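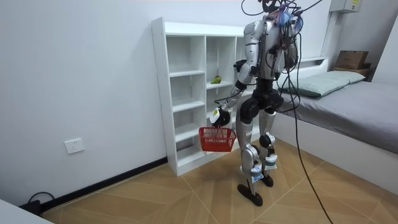
The Late Goal Myth, Again
Posted June 8, 2026 in Neltcombe, Grumbling

The club put out its end of season review last week and there it was in the second paragraph: Neltcombe are "the team that never stops." The evidence offered is 15 goals scored after the 80 minute mark, which the review calls a record. I don't doubt the count. I doubt what everybody seems to think it means.

Go back and look at when those goals came. A good many of them were the third or fourth in a match that was already finished, against teams down to ten men or with a teenager at center back because the bench was bare. The one against Lilta in May was a penalty in minute 94 when we were losing by three. I was there. People around me were already on the stairs. It goes in the total all the same, right next to the winner at Yeh, which was a proper late goal and deserved every bit of the noise.

The review doesn't mention how many we let in during the same stretch of the game. I went looking for that and couldn't find it anywhere on the club site. Maybe it's flattering and they forgot. I have my doubts. 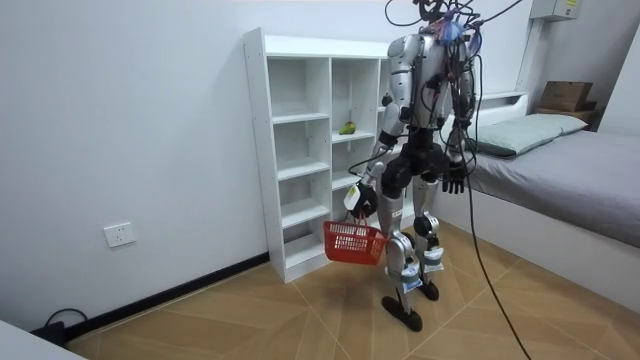

Annelies Mertens wrote under my last post that I was missing the point, that fitness is fitness, and a team still running at the end will score more than a team that isn't, whoever they're playing. Fair enough as far as it goes. But we also made our substitutions later than we did last season, so the legs on the field in those last minutes were fresher than they used to be. Is that fitness, or is it a manager who hates using his bench before he has to? I'd want to see a full season of both before I gave anybody a bonus for it.

Which brings me to the part that bothers me more. The new conditioning program gets all the credit in the review. It came in last summer along with the Clerkeo player ratings, and as far as I can tell the two are sold as a package. So now every late goal is proof that the package works. When we faded badly through the winter and couldn't hold a lead at home, that was injuries.

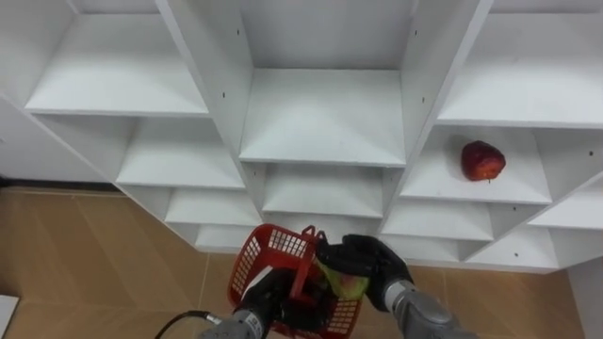 What the ratings say

I'm told Clerkeo gives each player a score out of 900. Why 900? I asked Montserrat Ortuño, who understands these things better than I do, and she didn't know either. Our left back finished with the best score on the team. He also got caught upfield for most of the goals that made me swear this spring. The rating loves a full back who runs a lot, and he does run a lot, very often back toward his own net.

I'm not against numbers. Keep them all, print them in the program. I would just like the club to publish the ones that make it look bad in the same size type.

Liên Bùi thinks I'd complain if we won the league. Possibly. I'd like the chance to find out. In the meantime the season ticket letter arrived, and it has "the team that never stops" across the top in club colors, so I suppose we're stuck with it until August at least. I'll renew. I always do.
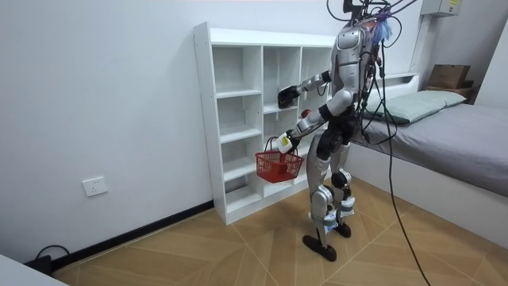 A red basket at the white shelves.

Comments are open. If anyone kept a list of the goals we conceded late on, home and away, please send it over and I'll put it up next to the club's version.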